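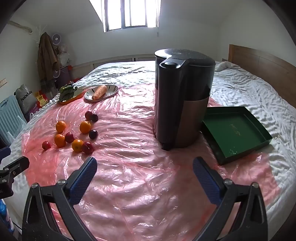 Blue pads on both jaws, fruit and tray laid out.

Pad wear on the hand gripper, how often do you swap?

drarkeck_dan8
Manual for my Starkora says new finger pads every 400 picks. I got to 298 on fruit before tangerines started creeping out of the jaws. Pivot screws are snug, I checked twice. Do I have a bad batch of pads or bad habits?

Ashour
Bad habits. Citrus oil gets down between the ridges and you end up with a very expensive pair of butter knives. Dish soap, old toothbrush, let them dry overnight. I clean every 100 picks and haven't bought pads since April.

prultar_pete
Disagree. Soap is fine, but check that the jaws close parallel before you blame the oranges. Mine were toed in and only the tips were doing any work. Back off the pivot screws a quarter turn, close the jaws on a flat block, then snug them up again.

drarkeck_dan8
Scrubbed first, block second, so you can both claim credit. Round fruit is still my test piece – apples forgive too much. 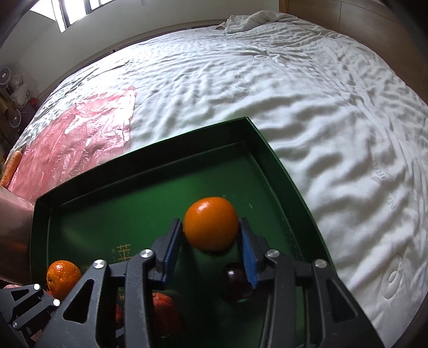 Ashour
Fine, but if you loosened the pivots you need threadlocker on them, the weak kind. Pete always leaves that part out.

prultar_pete
I leave it out because I don't use it. Check the screws when you clean the pads.

Ashour
And that's how you end up looking for a screw in a fruit bowl.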